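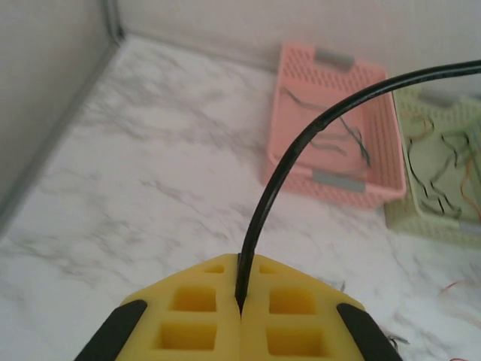 Yellow and black, fingers together.

I have been putting off writing about the garage sale for two weeks and now I've forgotten half of what I wanted to say, so you're getting the other half.

First, the important news: we did it! The Kemlow Street sale happened, it didn't rain, and I came home with less stuff than I left with. Anyone who knows me will understand what a big deal that is. Last June I brought a folding table full of things to sell and went home with a different folding table (plus a lamp, plus a bread machine that has made exactly zero loaves of bread).

So how did I end up selling so much this time? Mostly I stopped being precious about prices. I used to stand there with a mug in my hand thinking, well, I paid nine bucks for this and it's a nice mug. Nobody cares what I paid for the mug! They want to give me a quarter for it and go get a donut. Once I made my peace with the quarter, the whole morning got a lot more fun.

I also finally sorted things ahead of time. My usual method is to carry boxes out of the house at six in the morning and dump them on a blanket, and then spend three hours watching people dig through extension cords to find a paperback. This year I started the weekend before, in the hallway, with a bunch of plastic tubs and a trash bag. Kitchen in one, cables and chargers in another, toys in another, and a tub for anything I couldn't make up my mind about. That last one got full way too fast. My rule was that I could keep whatever fit in it and the rest had to go outside, and I only cheated a little (the waffle iron doesn't count, it was on top). 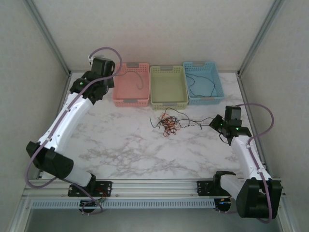 Cables, by the way, are the hardest thing in the world to sell. I had an entire tub of them marked "free" and it was still mostly full at noon. One man spent a good long time going through it, very serious, holding each plug up to the light, and then put every one of them back and bought a jigsaw puzzle. I respect that. The tub went to the electronics drop-off in Rustad on my next trip out there, and I felt about ten pounds lighter driving home.

Here's what did sell, in case you're planning your own. Garden stuff, instantly. Pots, trowels, a hose with a slow leak that I was very upfront about. Kids' books by the stack. Picture frames, even the ugly ones, maybe especially the ugly ones. Board games if you tape the box shut and write "all the pieces are in here" on it (and please only write that if you've checked). Tools went before I'd even finished putting them out. Somebody bought a hammer off me while I was using it to pound in the sign.

Clothes did nothing. I hung up all my nice sweaters on a rack I borrowed, and people walked past it like it was a parked car. I think it was just too warm to think about wool. If I do it again I'm leaving the clothes in the closet and taking them straight to the thrift store in the fall.

My other big mistake was change. I went to the bank and got 100 dollars in ones and quarters and thought that was plenty, and then the first person of the day handed me a fifty for a two-dollar cake pan. The second person had a twenty. I spent a chunk of the morning running next door to beg for fives. Get more change than you think you need, and wear something with pockets that zip. I carried mine in an old fanny pack from a trip to Nasileo and I got more compliments on that fanny pack than on anything I was selling. (I was offered four dollars for it. I said no. I did think about it.)

When I added it all up at the kitchen table that night I had made $107, which after the donuts and the poster board was a little less than that, but I'm going to keep saying $107. It's going into the porch fund. The porch needs new steps and a railing that doesn't wiggle, and the quote I got was $3,027, so if you're doing the math, yes, I only need to hold this sale for a few more decades.

Still, the hallway is clear. I can open the closet without putting my foot against the door. I keep walking over there just to open it and look at the floor, which is a nice floor, I had no memory of it being that color.

I've still got that tub of maybes in the spare room and I know I should deal with it before it turns into furniture. A friend says to put tape over the lid with the date on it and give the thing away unopened if you haven't touched it in a year. I wrote 6/14/25 on the tape and then peeled it back up that same evening to get the waffle iron out. The waffles were good, though! Recipe soon, if I can get them to stop sticking on the left side.

Recent posts
My porch steps, an update with no progress in it
Day trip to Sostudus and the very long line for pie
The bread machine, one year later
What I planted too early this spring
Cleaning out the junk drawer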